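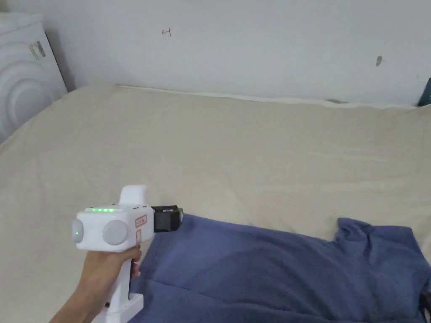 What does the planner do when a grasp estimate goes stale? It discards the estimate, holds the last safe pose and requests a new one from the perception node.

Mwajuma Kinyua maintains that planner at Voston. The timeout is 200 milliseconds. "We tried longer values and the arm reached for where the sleeve used to be," she said.

Folding runs on two processes, one for each arm, with a shared clock.
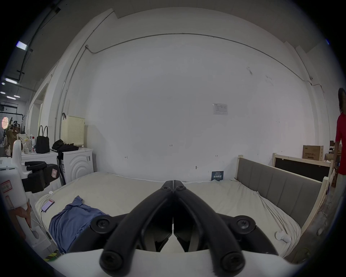 The clock was the hard part. Haoran Wan rewrote the sync layer in November after drift reached 22 milliseconds over a long run. "Logs looked clean," he said. "Replay did not." The current build, Telham 5, stamps every message at the driver.
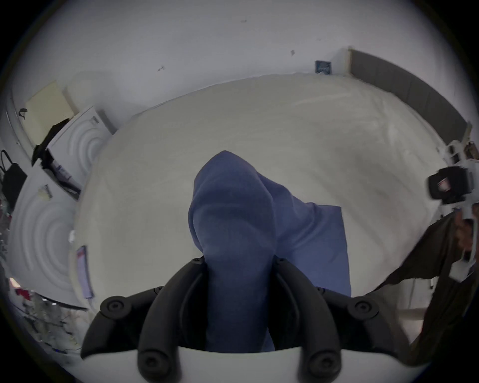 Segmentation is trained on cloth state, with no garment template. Kinyua said the mask has to survive contact, when most of the outline is gone. With blue fabric pinched between two black finger pads and bunched into a peak, the network gets a ridge and a flap to work from. "It labels the ridge as held and the flap as free," she said. "The planner only needs those two." Wan wants a third label for folds lying under the cloth. It is on a branch and fails 81 of the replay tests.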